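Gwynne Course Notes, Unit 3
Table Layout and Placement Terms

A layout is recorded as a list of items and the support under each one. The support is either the table or another item.
Reference items: one mug, one plate.

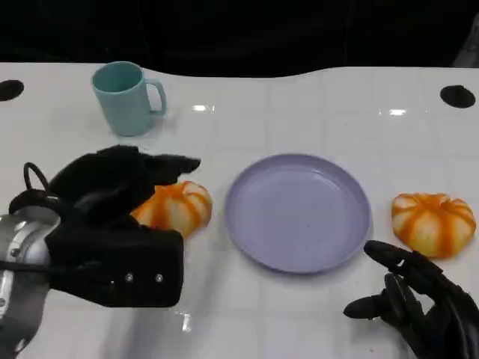
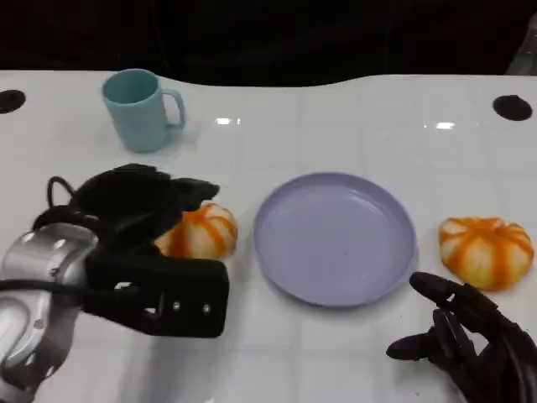
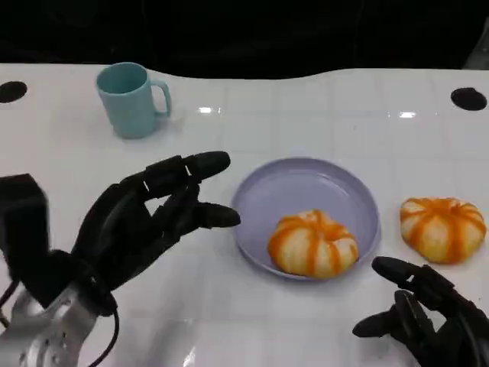 Mug and lavender plate in all three layouts; two striped pumpkins in all three as well.

3.1 Support relations
"Beside" – both items share the table as support.
"On" – the plate is the support. In the third layout, one pumpkin is on the plate and the other is beside it.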